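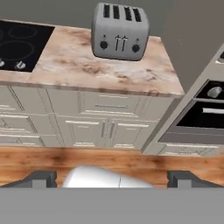

Progress report to the Ullstead Fund: Varma pack trial

Prepared by Vilho Juntunen, October 29, 2025

We asked for money to find out whether the Varma 20 climbing pack lasts as long as its maker claims. So far I am not convinced. Of the 10 packs bought, eight are still in use. The other two have torn at the haul loop, both on the rock at Urnel.

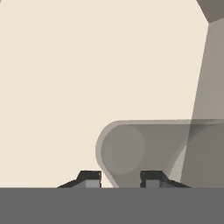 Coated fabric is the selling point, and I have my doubts about it. The coating on the older packs is flaking inside the lid, which the brochure says should not happen. Wojciech Laskowska wants the wear charts redone on a plain cream background with one dark gray band along the bottom, like the picture here, and I have agreed. Cleaner charts will not make the numbers any better.

Spending to date is $3,083, mostly packs and travel. Soris has offered us free replacements. I turned them down – a trial stocked by the seller is hard to trust.

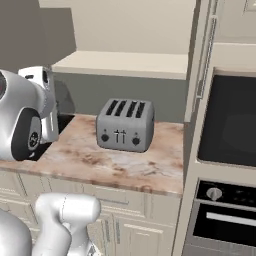

Four-slot toaster on a marble countertop.

Ice testing starts in January. I would hold off on any public statement until the zippers have been through it.

Contact: Varma trial office, Ullstead | © 2025 | Back to top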